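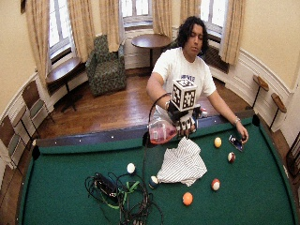
## Débarrasser une table : une machine y arrive, oui ou non ?

**pimow_667** · 25 août 2020
Une bouteille, un torchon en boule, des câbles emmêlés sur un billard. Pour moi, aucun robot ne range ça seul.

**Zeleke**
Pas d'accord. La bouteille, c'est faisable. Sur 20 essais chez Bonddale, le bras en a saisi 20.

**pimow_667**
Toujours la même bouteille, je parie ? Et les câbles ?

**Zeleke**
Les câbles, non. Je te les laisse.

**plillia**
Et la vaisselle, vue d'en bas :
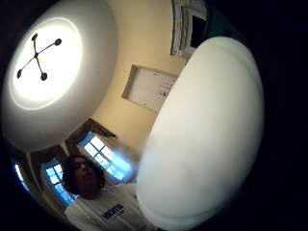 *Grosse forme blanche, sans doute une assiette ou un bol.*

**pimow_667**
Voilà, même moi j'hésite. Rappelez-moi à 100 assiettes sans casse.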